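# Rhubarb Season at Granddale
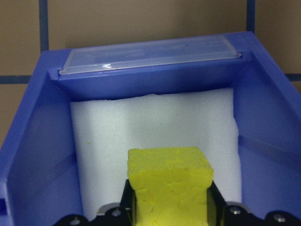
*Stirley Ha, newsletter editor and pie maker*

The rhubarb is up! I walked out to the back bed one morning in March and there were the little red knobs poking through the straw, and I may have yelled loud enough for the neighbors to hear. By now the stalks are as long as my forearm and we're eating it at pretty much every meal.

So far I've put up 28 jars of rhubarb ginger jam, plus 3 crisps that didn't last long enough to cool. The jam is last year's recipe with less sugar and a whole orange, peel and all, chopped fine. Let the fruit sit in the sugar overnight. It gives up so much juice that you don't need to add a drop of water, and the pieces hold their shape better too.

If you're freezing some, cut it into one-inch chunks, spread them on a tray until hard, then bag them (five cups to a bag is right for my pie dish). Leaves go on the compost, never in the pot.

I have way more than we can eat, so come get some! I'm on Gitico Lane, second drive past the Granddale feed store. Bring a bag, and a jar back if you still have one of mine.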